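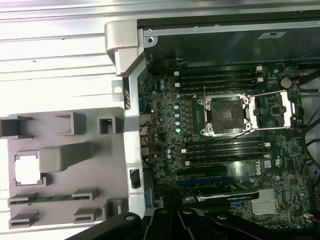 Wrist camera view of the board, socket open and DIMM slots empty

Wrist camera offset drifts along the DIMM slots on a teardown cell

Posted by Homard, 11/10/2021

I look after a teardown cell with one arm, a two-finger gripper and a wrist camera. The chassis lies on its side on a white ribbed mat. The job in question is Dell workstation boards with two banks of four DIMM slots, one bank on each side of the CPU socket.

The vision job takes its origin from the CPU retention frame and works out the slot positions from there. Slots nearest the socket are fine. The outermost slot of each bank is off by 2 mm, always in the same direction relative to the gripper, and the fingertip lands on the board beside the latch clip. The error was not there in May. Since then I have changed the fingers once and re-taught the tool centre point. The log shows 106 missed latches out of 2231 attempts, nearly all of them on outer slots.

I have re-run the camera intrinsics and the result is unchanged. Is this hand-eye calibration, or should I be looking at the mechanics?

Plurner

Hand-eye. Redo it.

Gemma Treloar

Possibly hand-eye, but check the mechanics first, or you will calibrate the fault in.

An error that grows with distance from the origin is usually rotation or scale. A wrong tool centre point on its own gives much the same error at every slot, provided the wrist angle does not change. You say the inner slots are fine, so I would look at rotation about the tool axis.

Isolate the arm, then check the camera bracket. Ours was held by two screws with no dowel, and it turned slightly whenever somebody leaned on the cable during a finger change. Torque the screws, mark them with paint and tie the cable so that the strain goes to the flange. Check the finger bolts at the same time. A finger seated on a burr will point off line even though the bolt feels tight.

After that, re-teach the tool centre point with a pin, and only then run the hand-eye routine. Tilt the wrist well over for some of the poses. If they are all looking straight down, the routine solves the rotation badly and still reports a low residual.

I would also change the origin. The retention frame is small compared with the length you are projecting over, and with the load plate lying open its bright edge can be picked up as part of the frame. Use two features further apart. We take the coin cell and a latch clip on the far bank. The coin cell is shiny, so lower the exposure for that one.

Bataineh

Check the depth as well. If the working distance in the job is wrong you get a scale error, and it looks very similar on the outer slots. Measure up to the board surface and not to the mat. Our value was still the mat height from the first set-up – 633 mm in the file – and it had been copied into every recipe.

Homard

Bracket screw was loose. Tightened and marked, pin re-teach done. Hand-eye is next, with tilted poses.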